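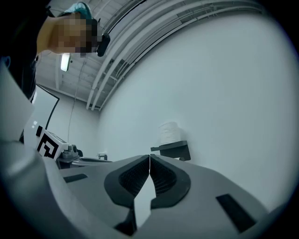 4.2 What the work asks of people

Figure 4 belongs to the washroom task, the one Fonduvix put forward as the easiest to hand over to machines. We doubt that. A worker with a gripper in each hand has to bring a paper cup, or a roll of toilet paper, to the right place without bumping the toilets, and the jaws give back very little of what fingers would feel. Uriel Arellano, who ran the sessions at Pestura, called it "cleaning with oven mitts on."

The vendor's claim is that such sessions lighten the job. Our interviews do not support it. Of the 23 workers we spoke with, only 4 said they felt less tired at the end of a shift, and 2 of those had been moved to other duties in July. Several said that the hard part had shifted from the back and knees to the wrists and to keeping their attention on the jaws. Ataahua Cosgrove kept her own notes on pace and found that she slowed down whenever she had to work close to another person.

We also could not find any written account of who will do the washrooms once the recordings are complete. Managers spoke of "upskilling" but named no posts.
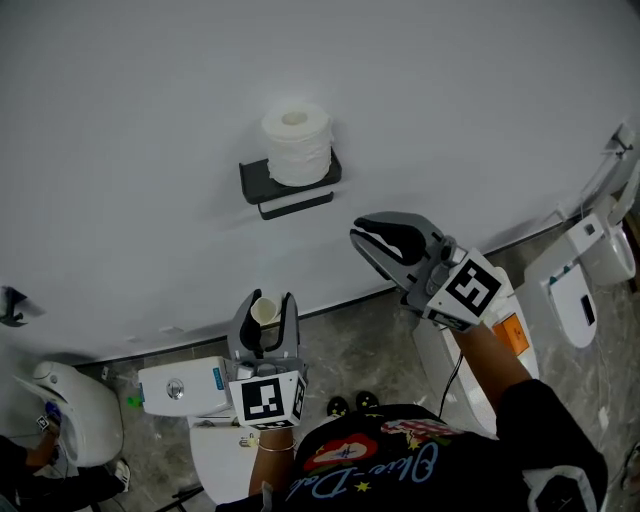

Figure 4. Hand-held grippers in the washroom task, with a paper cup held in one of them (second picture).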